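Niltero Roof Garden Fund: Progress Report, Wondthorpe Community House
Jun 15, 2023

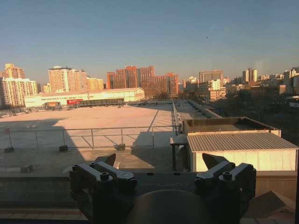 Photo: Asmaa Salem / Wondthorpe Community House

Dear Khadija and everyone at the Niltero fund,

Thank you again for your patience with us this spring, and for the very kind note you sent after our last update. It went up on the kitchen wall and it is still there, a little splashed with soup by now.

First, the supper club. We have now held 12 of the 16 evenings your grant pays for, and the dining room has been full for most of them. Marwa Bennani has taken over the menus and has a gift for stretching a sack of lentils. Several neighbors who came at first only to eat are now chopping onions with us in the afternoon, and we have had to buy more aprons (a nice problem to have!).

The English conversation table, which began as a small extra after dessert, has grown into its own thing. There are 23 people on the list, and Afiq Tarigan has split them into two groups so that the shy ones get a turn. He would like to keep both going through the summer, and we have told him yes.

Now the slower part. The herb garden planned for the roof has not been started. Ruairí Mulcahy wants an engineer's letter on how much weight we can put up there before we order any planters, and we think he is right - the building is old and we love it. The letter is promised by the end of June. The $3,000 you set aside for planters and soil has not been touched and sits in its own account.

We also had to replace the big stove, which gave out in the middle of a chickpea stew. Bensaid Kitchen Supply let us pay in installments out of our own funds, so nothing in your budget has changed.

One question for you: if the engineer says no, would you consider letting us use the planter money for raised beds in the side yard? We can send a short plan and prices whenever you like.

Do come and eat with us soon. The next supper is Marwa's lamb and apricots.

With warm thanks,
Asmaa Salem
Program Coordinator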